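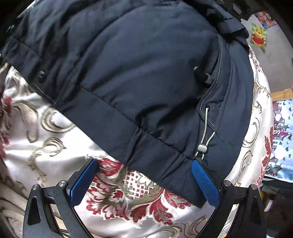 Jarlath Flanagan wrote in after my last post to say that a small airport doesn't need a nicer building, it needs more places to sit and a second security lane, and that anyone who spends money on a ceiling first has their priorities backward. He flies out of Tully more than I do, so I've been thinking about it since.

I agree with him on the security lane. I don't agree on the ceiling.

For those who haven't been through lately, the old Tully terminal is one long room with the check-in desks at one end and the gates at the other. The renovation plan, drawn up by Brulier, keeps the outside walls and changes nearly everything between them. The drop ceiling comes out. The roof above it is much higher than you'd guess, and there are windows up there that were covered over when the air conditioning went in. Brulier wants to open them again.

I went to the open evening in November, which started at 7 and ran late. They had the floor plans on boards and a model with a lift-off roof. The numbers I wrote down:

- 358 seats in the gate area, up from 229
- 8 check-in desks, same as now
- 171 spaces in the short-stay parking lot

So Jarlath gets his seats. The second security lane is on the plan too, but marked as a later phase, and the woman I asked couldn't say when that would be. I'd want that settled before anyone picks out carpet.

The seating itself is by Lulance. They had one row set up to try. It's a plain bench with armrests between every other seat, firm, with a power outlet under the front edge. I sat on it for ten minutes and had no complaints. The outlets are low enough that a bulky plug might hit the floor - I mentioned it and someone made a note.

The part I liked least was the retail area. At the moment you walk straight from security to the gates. In the new plan the path curves through the shops first, and it adds a fair distance for anyone with a bad knee or a small child. I understand that shops pay rent. I still think there should be a direct way through, even a narrow one along the north wall, where the plan now shows storage.

Signs are going to Skikotik, the same firm that did the bus station. Those are good signs. Black on yellow, large letters, no cute icons. If they do the same at the airport I'll be happy.

Back to the ceiling. My reason for wanting it is that people wait in that room for hours when the fog comes in, and right now it feels like waiting in a basement. Daylight costs very little once the windows are open. The cleaning will cost something, and I didn't see a figure for it anywhere on the boards.

Written comments can be left at the information desk next to arrivals. I've put mine in, about the storage wall and the outlets, and added a line about the security lane for Jarlath.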